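Ticket 2365
Category: Housekeeping / Linen
Site: McIver House, Clundville
Room: 33
Opened by: Naima Morsy
Assigned to: Costel Husar
Priority: Normal
Status: Closed

Naima Morsy, 4 May 2021, 09:12
Fitted sheet in 33 will not stay flat on the double. Made up at 8:30, checked again at 9:00, creases back on the diagonal from the head end down. Corners are still hooked under the mattress. Same complaint from the guest before last. Sheet is from the new Garberg delivery. Please advise whether to swap the sheet or the mattress.

Costel Husar, 09:40
Need the following before I order anything:
Size printed on the sheet label.
Mattress depth at the side, no topper.
Whether a protector is fitted and which kind.
Which way the label is facing.

Naima Morsy, 10:05
Label says double, deep. Mattress measures 33 cm. Quilted protector, the old Brulard type with elastic straps. Label was at the side, should be at the foot. I turned the sheet and remade the bed. Slightly better at the foot, no change in the middle.

Costel Husar, 10:20
Label position explains the foot end. Leave it turned. Next step is to take the protector off and refit the sheet directly on the mattress. Pull the two head corners first, then the foot corners, then smooth toward the sides. Do not put the duvet on.

Naima Morsy, 11:02
Done as described. Protector is on the chair. 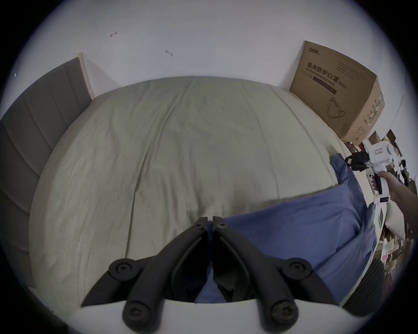
The long creases are still running down from the head end, so the protector is not the only cause. I can take up a handful of slack in the middle with the corners fully seated. The elastic feels sound at all four corners.

The carton of N95 masks needs to go down to the supply closet. Separate from this ticket, but I am noting it so it gets moved before check-in. There are also two small marks on the white wall over the bed. Added to the paint list for July.

Costel Husar, 11:30
Slack in the middle with good elastic means the sheet is too wide for the mattress. Checked the order with Ismail Radwan. Garberg changed the cut this year and the deep double now comes up 7 cm wider than the old one. The label wording did not change. We took the whole lot on the old measurements.

Workaround for today: use an old-stock sheet from the second floor closet, top shelf. These have a white thread at the hem -- the new ones have none.

Naima Morsy, 12:15
Old-stock sheet fitted, protector back on. Flat at 12:15, still flat at 13:00 after sitting on both sides and getting up again. Blue item returned to the bed. Carton taken downstairs.

Ismail Radwan, 14:25
Supplier will exchange unwashed sheets only. Washed ones stay with us. Please keep the new sheets out of the laundry until they have been sorted.

Costel Husar, 14:50
Cause: sheet oversize for mattress, made worse by label at the side.
Fix: old-stock sheet, label to foot.
Follow-up: new sheets already washed go to the rooms with the thicker mattresses. Younes Badawi to update the linen card on the closet door.
Closing. Reopen if the creases come back with the old-stock sheet.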